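Hivham giving pages - our review after one appeal 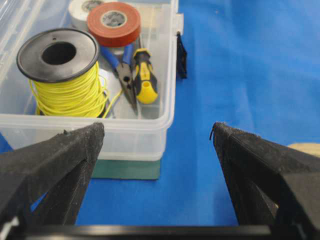

Orura Community Support Team

We used Hivham to run our May appeal for a local family who needed a ramp and a downstairs wet room, and I'd happily use it again! Setting up the page took me 16 minutes, and you can leave the target blank if you don't want to name a sum. We did, and still reached £1,029.

Best bit is the updates. You write one short post and it goes to everybody who has given - no copying and pasting emails late at night. Donors can stay anonymous too, and a few were very glad of that.

Two grumbles. Payouts took six days, where Khattak (our old site) took three, and the thank-you notes can't be edited once sent, so check your spelling.

Gift messages print out nicely, and the family have kept theirs.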